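3.2 How the club built its kitchen task

We came to the kitchen by way of failure. Our first plan for the spring project was a sorting task on a bare lab bench, with foam blocks in four colors, and by the second meeting every team could do it blindfolded (Ladi Etim more or less proved this by running his code with the camera feed switched off, and it still got most of the blocks). So we asked the students what they wanted instead, and what they wanted was breakfast. Fetch the tea, move the canister, wipe around the toaster. Fine, we said – you write the task cards, we'll find the counter.

The robot is one we call Kito. The students' control code is called Cledus, after a long argument I wasn't in the room for. Teams of three or four wrote their own cards, swapped them with another team, and then had to run the cards they were handed. I loved this part! The cards started out wildly ambitious ("make toast and bring it to me") and got smaller and meaner as people learned what an arm finds hard. By May we had 46 cards we were happy to use, and those gave us the 513 runs reported in Section 4.

1.2K views · 37 shares · 9 comments

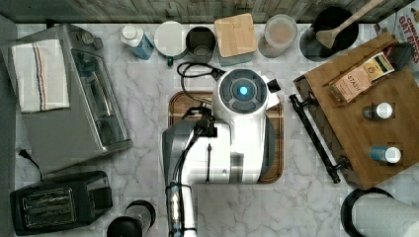 Figure 3. Kito on the kitchen counter, seen from overhead.

Clutter was the thing we argued over most. Hedvika Sokol, who co-ran the club with me, wanted a clean counter for the first few weeks so beginners could get a win early on. I wanted it messy from day one. We ended up somewhere in between: every session used a full counter, but each team could pick which stretch of it to work in. The back row along the backsplash (Figure 3) was the popular choice with the braver teams, with its canisters, metal cup and glass jar all lined up next to each other, and it was also where most of the early cards went wrong. A gripper coming in for the glass jar has the bamboo-lidded canister on one side of it and the utensil holder on the other, with that long spatula handle leaning out to the right. Teams who planned their approach from the front did much better than teams who came in sideways. The tray on the right has its own trouble in the form of the raised edge, and anything that had to be slid off it in place of lifted was scored as a miss.

Cables got their own rule. After the second session we asked each team to trace every cable by hand before they powered up, and to say out loud where it ran. It sounds silly and the older students rolled their eyes at it. We kept it anyway, and Kaja Priedītis later turned it into a proper checklist that the teams taped inside their notebooks.

Scoring was simple. A run counted if the right object ended up where the card said and everything else was still standing. Two students who weren't on the team filled in the sheet, and if they disagreed, the run went down as "unclear" and stayed in the data. There were 41 of those, and we've left them in the totals. Iveta Šimko thinks we should have recorded video of every run and settled the arguments that way, and I've come around to her view, though I don't think the younger members would have relaxed as much with a tripod pointed at them.

One more thing on time. Each team got 25 minutes on the counter per session, including setup, and setup ate a lot of it at first. We didn't correct for this, so early runs are few and a bit rushed, and the later ones come thick and fast – please keep that in mind when you get to the learning curves in Section 4.1.

14 people found this helpful · 6 comments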